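Revision of the Key Register at the Maltham House

Posted 2026-03-04 by Areeba Afridi

Readers of this journal will recall that the household at Maltham has, for many years, kept its keys in a drawer in the hall. The arrangement was inherited from my aunt, Mrs. Qureshi, and served adequately while one person knew every key by sight. It no longer serves. I have therefore undertaken a full revision of the register, and record the method below for relatives who hold copies.

Each key is now to carry a plastic tag, and the color of the tag denotes the part of the property to which the key belongs. Green is assigned to the main house, blue to the outbuildings and the side gate, and red to any key that may not be lent without my consent. Names and addresses are not to be written on the tags under any circumstances. 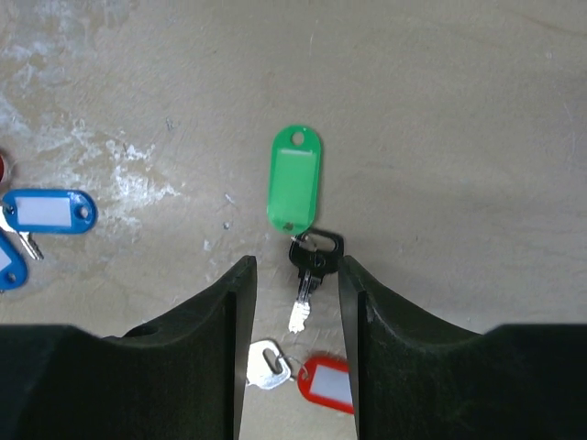
The assignment of red caused some discussion within the family. My brother held that the cellar should be treated as part of the main house and tagged accordingly. I have ruled otherwise, given that the cellar key was absent for 55 days last year and was returned by post.

Keys whose locks cannot be identified will be retained until the end of April in the tin marked Zakar. Any relative who believes that he or she can identify one is invited to call at the house and try it. Duplicates of the side gate key are limited to 2, and requests for a third will be declined.

The revised register is kept in the writing desk, second pigeonhole from the left.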